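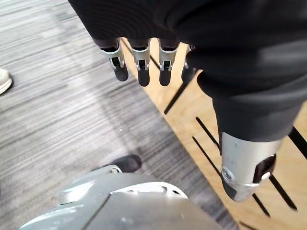
遠隔操作の練習会、春の部の報告です。今回の課題は「床のものを拾う」でした。机の上の積み木やコップは冬のあいだにずいぶんやったので、そろそろ下に降りようという話になり、やってみたらこれがもう、机の上とはまるで別の競技でした! 手を下に向けて降ろしていくと、操作している側からは指の先と床のすき間がとにかく読みにくいのです。しかも部屋の床は、筋模様のグレーのカーペットと、細い溝の入った明るい色の木のパネルが斜めにつながっていて、その境目の上で四本の指と親指を開いたまま「さて、どっちに降ろそうか」と迷う時間が長いこと長いこと。親指の先の金属の部分は光をよく返すので、わたしは途中からそこだけを目印にして高さを決めていました。人によって見る場所が違うのも面白いところで、指の影を見ると言う人もいれば、手首に近い黒っぽい布の端を見ると言う人もいます。

前号を読んでいない方のために少しだけ。練習会では、操作用のグローブ「Greltik」をはめた人が自分の手を動かし、それをロボットの手に写し取らせて、動きを丸ごと記録しています。記録したものはあとで「Panero」に読み込ませて学習に使います。プログラムを書いて「何センチ下げて、何度閉じる」と指定するのではなく、やってみせて覚えてもらうわけです。ですから、うまい操作も下手な操作もそのまま先生の動きになります。責任重大! とはいえ肩に力が入るとその力みまで写るので、深呼吸してからどうぞ。

今回拾ったのは、布のコースター、洗濯ばさみ、それから短く切ったひもです。ひとつの品物につき一人20回を目標にしました。20回と聞くと少なそうですが、床が相手だと後半は集中が切れてきます。わたしは洗濯ばさみの途中で一度椅子に座り込みました。

いちばん盛り上がったのはコースターです。平たいものを平たい床から取るのは人間でも爪を使いますよね。ところがロボットの指先は丸いので、爪のように下へ差し込むことができません。最初はみんな真上からつまもうとして、布の上をつるつる滑らせるばかりでした。そのうち一人が、四本の指で軽く押さえて手前に寄せ、しわができたところを親指で挟むやり方を見つけまして、見ていた全員が「あっ」と声を出しました。そこからは真似の連続です。真似をしても人によって寄せる向きや速さが違うので、記録を並べて再生すると字の癖を見ているようで飽きません。

洗濯ばさみは、カーペットの上と木の上で難しさが逆になりました。カーペットの上だと転がらないかわりに、指が毛足に当たってから閉じるまでの加減が要ります。木の上だとつるりと逃げます。溝に落ちかけて斜めに立ってしまうこともあり、そうなったらむしろ好機で、立っている側を横から挟むとすっと上がってきます。この「溝を味方にする」動きはぜひもっと集めたいです。次回はわざと溝の近くに置いた分を増やします。

ひもについては、正直まだ誰も得意ではありません。人差し指と親指だけで取ろうとすると、残りの指がどこへ行くのかわからなくなります。使わない指をどう置くか、というのは机の上の課題ではほとんど気にしなかったことで、床に降りてきて初めて議論になりました。軽く曲げてしまう派と、伸ばしたまま外へ逃がす派に分かれていて、どちらの記録も残してあります。決着はPaneroの結果を見てからにしましょう。

さて、その学習の途中経過です。コースターの記録だけを先に使って試したところ、自動で動かした14回のうち3回、きちんと持ち上げるところまで行きました。3回! 数字だけ見ると寂しいかもしれませんが、冬に同じことをやったときは指が布に触れるところまでも行かなかったのです。しかも成功したうちの一回は、はっきりと「寄せてから挟む」をやっていました。自分たちがさんざん手を動かして見せたことを、機械の手がぎこちなく繰り返しているのを見ると、なんとも言えない気持ちになります。わたしは録画を家で何度も見ました。

失敗したほうも宝の山です。多かったのは、降ろすのをためらって床の少し上で閉じてしまうもの。記録を見直すと、わたしたち自身が境目の上でさんざん迷っていて、その「迷い」も一緒に覚えさせてしまったらしいのです。これには全員で苦笑いしました。対策として、次回からは次のようにします。

操作を始める前に、どこに降ろすかを声に出して決めておくこと。
迷ってしまった回は消さずに「迷い」の印をつけて別に保存すること。
品物を落とした場合は、そこで終わらせず拾い直しまで続けること。

三つ目は特にお願いしたいところです。落としたあとの立て直しは、きれいな成功の記録からは絶対に学べません。落ちた、見た、もう一度行った、という流れが一本に入っている記録は本当にありがたいのです。うまくいかなかったからと途中で停止ボタンを押したくなる気持ちは、よーくわかりますが、ぐっとこらえてください。

道具まわりの連絡もまとめておきます。グローブの左右の取り違えが続いたので、右手用の手首に黄色い糸を縫い付けました。親指の曲がりが浅く出る人は、握って開いてをゆっくり繰り返す校正をもう一度やり直すと、かなり素直になります。記録のファイル名は、品物、床の種類、操作した人の記号の順でそろえてください。床の種類が抜けているものが前回から混じっていて、今回いちばん時間を食ったのはその仕分けでした。カーペットか木か、たった一語で夜が早く終わります。

それから、うれしいお知らせです。Vilelaの工房の皆さんが、床の課題に興味を持って見学に来てくださることになりました。あちらでは棚から物を取る動きを集めているそうで、同じ品物を使って記録を交換できないか相談しているところです。高い場所と低い場所、両方の記録がそろったら何ができるだろうと、今からわくわくしています。Fliderの会報でも、練習会の様子を短く紹介してもらえるそうです。

次の練習会は朝10時開始、グローブの台数の都合で定員は14人です。初めての方も大歓迎。動きやすい服装で、床をのぞき込む時間が長いので腰を冷やさないようにしてお越しください。夏の部は8月の予定で、課題はまだ決めていません。靴下をそろえて置く、という案が今のところ有力ですが、ひもが先だという声もあります。ほかにやってみたい動きがある方は、受付のノートに書いておいてくださいね。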